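Section 4: Setting up the counter and oiling the board

Çınar's leaflet says the Nuvberg board arrives "ready for a lifetime of use." I would not take that at face value. Most boards are shipped with a thin coat of oil, and thin coats wear off. Set it up as follows before you cut anything on it.

### 4.1 First wash

1. Wipe both faces with a damp cloth and a drop of dish soap.
2. Rinse fast under warm water. Do not soak the board, whatever the sticker says about it being "water safe."
3. Dry it with a towel, then stand it on its long edge overnight.

**Caution:** Never put the board in a dishwasher. The leaflet allows "occasional" cycles and doesn't say how many that means. Treat the number as zero.

### 4.2 Oiling

1. Use food-grade mineral oil. Ikow sells a "board tonic" for a good deal more money, and the main thing on its label is mineral oil.
2. Pour a small pool in the middle and rub it out to the edges with a lint-free cloth, going with the grain.
3. Do the other face and all four sides. End grain drinks more, so go over it twice.
4. Leave it for a night and wipe off what is left.
5. Repeat until the surface no longer looks patchy.

**Note:** Olive oil and sunflower oil go rancid. People will tell you theirs never did. Smell their board before you believe them.

### 4.3 Where to keep it

Stone counters are hard and often slick, and a board laid straight on one can slide under the knife. The rubber feet sold as an extra are supposed to cure this. I've had two sets come unglued. A damp dish towel, folded once and laid flat, costs nothing and holds better. 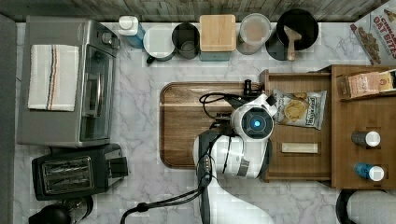
Hiba Najjar disagrees about the towel: she says it keeps the underside of the board moist through a long session of chopping, and that her last one cupped badly after a summer of it. She uses a square of non-slip shelf liner and has had no trouble.

That may be fair. If you use a towel, take it away as soon as you finish and stand the board up to dry. I still doubt that a towel alone ruined hers, but shelf liner is cheap enough to try.

### 4.4 Sanding out marks

1. Wait until the board is fully dry.
2. Start with 100 grit, with the grain, until the deep cuts are gone.
3. Wipe off the dust with a damp cloth, let the board dry, and finish with 400 grit.
4. Oil again as in 4.2.

**Note:** The "self-healing surface" on the box refers to shallow knife lines closing a little when the wood swells. Do not wait for a deep cut to heal. Sand it.

If the board rocks on a flat counter after all this, see Section 5 before you write to Çınar for a refund.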